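The slow arm and the case for paying by the month

I have been meaning to write about the Nenari since February, when our little makerspace in Gelville took one on, and I've put it off mostly because every time I sit down I find I've changed my mind about something. So take this as where I've got to, and feel free to write and tell me I'm wrong (plenty of you did after the laser cutter column, and a few of you were even right).

For those who haven't come across it, Nenari is a teaching arm you don't buy. You rent it from a firm called Ansah, and for your money you get the arm, the lesson software, a tub of bits and pieces, and somebody at the other end of a phone. Ours costs 200 dollars a month. You can also buy the thing outright for 3000, and then you pay separately for the lessons, which they don't exactly shout about on the front page.

My opinion, for what it's worth, is that renting is the right way for a place like ours to get into this, and that Ansah have built a very decent service around an arm that is merely all right. I know that will annoy the people who like to own their tools. I'm one of those people! I have a shed full of things I own and cannot find. But I've watched two different groups I've belonged to save up for a clever machine, buy it with a great deal of ceremony, and then watch it gather dust once the one member who understood it moved away. With a monthly bill there is somebody, every month, asking whether we're still using it. I've come to think that's healthy.

Now, the arm. It's slow, and you should know that before you sign. The young ones notice it straight away. You ask it to go from one side of the board to the other and there's time to have a good think about your life before it arrives. Ansah say the speed is limited on purpose in the teaching mode, and you can raise it with a supervisor code, but even with the code it's no racehorse. I minded this a lot in the first few weeks. I mind it less now, as the slowness gives a beginner time to see a mistake coming, and I've seen a twelve-year-old get her hand to the stop button with a big grin well before anything went wrong. I doubt she'd have managed that with the Bametti we had on loan the year before, which was a lovely quick thing and frightened the daylights out of everybody.

The lessons are the best of it. There are far more than we'll ever get through, and they start from a sensible place, with plain shapes in plain colours and one small job at a time. You sort, you line up, you push something from here to there without knocking over its neighbour. I was snooty about this to begin with. I thought we'd be past coloured blocks in an afternoon, and I told the others so, and I've since had to eat that with a spoon. 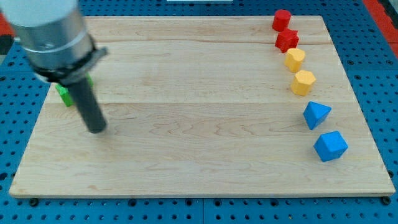
What looks like a toddler's game is a proper problem once you're the one writing the instructions. A cylinder on its end has to be met low down or over it goes. A cube sitting on an angle will turn when you nudge a corner, and then your next move is wrong, and the one after that is worse. The grown-ups in our evening group got more cross about this than the kids did, I have to say, and we went home later than we'd planned on more than one night.

Where I'd grumble is the paperwork. The manual runs to 546 pages and reads as though it was put together by several people who weren't speaking. The calibration chapter sends you to an appendix, and the appendix sends you back. We rang the help line over it and got a very patient person who simply told us what to do in five minutes, and I did wonder why those five minutes weren't written down anywhere. If Ansah are reading, please print that on a card and put it in the tub.

I'd also like them to be more upfront about freight. We're a fair way out, and sending the arm back for its yearly service is on us, which we didn't learn until we asked. It's not a fortune but it's the sort of thing a small group needs to know at the start, when you're passing the hat around.

Would I tell another town to do it? Yes, if you have a few regulars who'll turn up, and a bench you can leave set up between sessions (packing it away every night would drive you spare). If you've only got one keen person, I'd wait until you've got a second. And if you're somebody with a proper workshop and a real job for an arm to do, buy something faster and ignore me entirely.

We're signed on until next winter. I'm told there's a gripper add-on coming, priced separately of course, and I've already been asked whether we can have it.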